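A régua de tomadas, essa esquecida

Está atrás do sofá, debaixo da secretária, ao lado da máquina de café. Quase todas as casas têm várias e quase ninguém se lembra de quando as comprou. Fomos perceber como se usam, como se gastam e quando devem ir para o lixo.

Quando Nathalie Charbonneau mudou de casa, em setembro, encheu uma caixa inteira só com extensões, carregadores e cabos. Tradutora, a trabalhar em casa, foi juntando aquilo ao longo dos anos: uma régua para o escritório, outra para a sala, uma terceira que veio com um candeeiro comprado em segunda mão. "Não deitei nada fora antes da mudança. Pus tudo na caixa e pensei que depois via", conta. Demorou três semanas a abri-la.

Dentro estavam cabos de telefones que já não tem, dois carregadores iguais, uma extensão sem interruptor e uma régua com a caixa rachada num canto. Esta última tinha alimentado durante anos o computador, o monitor e a impressora. A fenda ficava do lado encostado à parede e Nathalie nunca a tinha visto.

O caso é banal. A régua de tomadas é dos poucos aparelhos elétricos que se compram sem pensar e que ficam ligados dia e noite, muitas vezes no chão, entre pó e cabos enrolados. Um frigorífico avariado dá sinal. Uma régua pode passar muito tempo em mau estado sem que se dê por isso.

Jaxon Penner trabalha como eletricista há 15 anos e tem uma pequena oficina, a Oteo, onde faz reparações domésticas. Na maior parte das visitas, diz, é chamado por outra razão: um quadro que dispara, uma luz que pisca, uma tomada que aqueceu. "Peço sempre para ver as extensões. As pessoas ficam um bocado atrapalhadas, porque é preciso afastar móveis."

A primeira coisa que procura é a chapa ou a gravação com a potência máxima. Costuma estar na parte de baixo, em letra pequena. É esse o número que conta, e vale para a régua toda, somando tudo o que lá está ligado. Uma régua com muitas tomadas não suporta mais do que uma com poucas. Um aquecedor de 2,000 watts, sozinho, pode ocupar grande parte do que a régua aguenta, e Penner prefere que fique sempre ligado diretamente à parede. O mesmo para o forno elétrico, o ferro de engomar, a chaleira e o secador.

Já os carregadores de telemóvel consomem pouco. Dois, três ou quatro na mesma régua não costumam ser um problema de potência. O problema, neste caso, é outro: o espaço e os cabos.

Os carregadores em forma de cubo são mais largos do que uma ficha normal. Ligados lado a lado, encostam-se, e às vezes um deles não chega a entrar até ao fim. Uma ficha mal encaixada faz mau contacto e o mau contacto aquece. Penner sugere deixar uma tomada livre entre dois cubos, sempre que haja lugar, e empurrar cada um até sentir que assentou. Os modelos com duas saídas USB ajudam a poupar tomadas. Muita gente liga dois carregadores e usa apenas uma saída de cada, quando um só bastaria para os dois aparelhos.
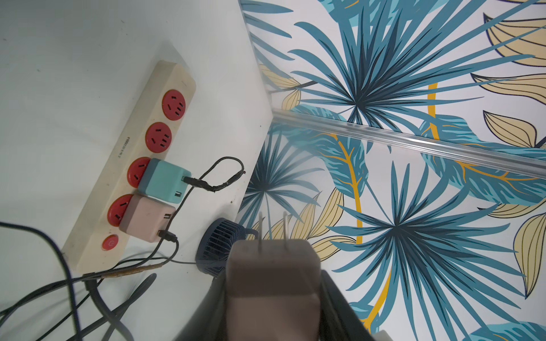
Dois carregadores USB em tomadas vizinhas, cada um com uma saída livre. Num dos cabos, a fita já está gasta.

A fita isoladora merece uma conversa à parte. É o remendo mais comum nas casas portuguesas e serve para quase tudo: cabos descarnados junto à ficha, capas abertas na dobra, conectores que abanam. Penner não é contra a fita. Usa-a todos os dias, em sítios onde fica protegida e quieta. Num cabo de telemóvel, que se dobra e se puxa várias vezes por dia, acha que dura pouco.

"A cola vai saindo, a ponta levanta, apanha pó e cotão. E por baixo o fio continua a partir-se", explica. Quando um cabo só carrega numa certa posição, há condutores partidos lá dentro e a fita não os volta a unir. O conselho é trocar o cabo. Se o estrago for no cabo da própria régua, o que vem da parede, nem vale a pena discutir: desliga-se e não se volta a usar.

Os cabos partem-se quase sempre no mesmo sítio, logo a seguir ao conector. É aí que a parte rígida acaba e a flexível começa. Para os fazer durar, convém desligá-los pegando no conector e não puxando pelo fio, evitar que fiquem esticados e enrolá-los em voltas largas. Quem usa o telefone na cama enquanto carrega ganha em ter um cabo mais comprido.

Também o lugar da régua faz diferença. Em cima de uma mesa ou de uma prateleira fica à vista, apanha menos pó e é mais fácil chegar ao botão. No chão, leva pontapés e a esfregona passa perto. Debaixo de um tapete nunca deve estar, nem atrás de um cortinado pesado, e também não deve ser ligada a outra régua, hábito que Penner encontra com frequência em escritórios. "Já vi três seguidas, a última com um aquecedor a óleo."

Nathalie acabou por prender a sua ao tampo da secretária, por baixo, com duas calhas aparafusadas. Os cabos sobem por um furo e os que não estão a uso ficam numa gaveta, cada um com uma etiqueta de papel. A gaveta, admite, já está outra vez a encher.

Na altura de comprar, as diferenças de preço têm quase sempre que ver com três coisas: o comprimento e a espessura do cabo, a existência de interruptor e a proteção contra sobretensões. Esta última interessa para computadores e televisores, menos para um candeeiro. Convém saber que se gasta: depois de absorver alguns picos, deixa de proteger, embora as tomadas continuem a funcionar. Alguns modelos têm uma luz que se apaga quando isso acontece.

O formato das tomadas é outro ponto a ver antes de pagar. Nas compras pela internet aparecem réguas feitas para outros países, com encaixes que aceitam vários tipos de ficha. Penner desconfia delas por uma razão prática. As fichas ficam muitas vezes com folga e a ligação à terra pode não se fazer. Para quem traz uma de fora, recomenda que a reserve para aparelhos pequenos e que confirme se as fichas ficam firmes.

A limpeza é simples. Desliga-se a régua da parede, retira-se tudo e passa-se um pano seco. Para as ranhuras, um pincel macio. Nada de sprays nem de panos húmidos. Aproveita-se para olhar para as tomadas uma a uma: manchas castanhas, plástico derretido ou cheiro a queimado são motivo para a deitar fora nesse mesmo dia. Riscos e marcas de uso na superfície não têm importância.

E deitar fora não quer dizer caixote comum. Réguas, carregadores e cabos são resíduos elétricos e entregam-se no ecocentro ou nos pontos de recolha das lojas. Nathalie levou os seus num saco de supermercado, junto com uma torradeira. Da caixa inicial ficaram duas réguas, quatro cabos e um carregador. O candeeiro em segunda mão está agora ligado à parede.

Antes de ligar

Leia a potência máxima gravada na régua e some a dos aparelhos.
Ligue aquecedores, chaleiras e ferros diretamente à parede.
Não ligue uma régua a outra.
Desenrole o cabo por completo.
Toque na caixa depois de uma hora de uso. Morna é aceitável, quente não.
Substitua os cabos USB que só carregam em certa posição.
Desligue no botão quando sair de casa por vários dias.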